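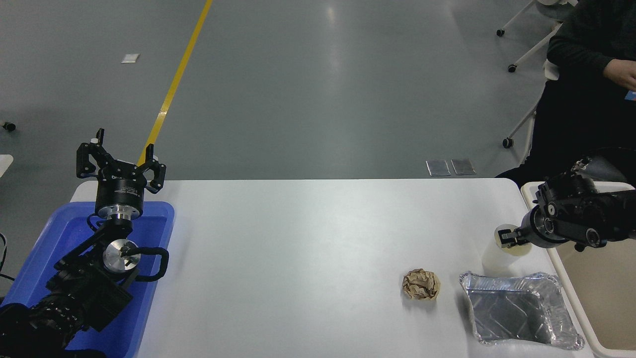 7/20/18

I moved the shop's stock feed from Vasitz to Namberg in April, and the notes I kept may save another small seller an evening.

The catalogue has 1,492 live listings. Vasitz exported them as one file, with sizes and colours packed into a single column. Namberg wants a row per variant, so the column had to be split first. I did that in a spreadsheet. Imports are capped at 2,000 rows, which meant two files.

Stock levels are the awkward part. Gruvurness, my main supplier, updates its feed overnight, and Namberg reads a blank quantity as unlimited. Two items were oversold before I spotted it. Set the default to zero under Feed Options, then run the import again. The setting does not apply to rows already loaded.

Postage rules do not transfer at all. I retyped mine from the old invoices.

Order emails still go out through Lai, and the only change needed there was a new key. Returns are handled by hand for now. The Namberg returns form drops the order number if the customer leaves the page, and support has the ticket open.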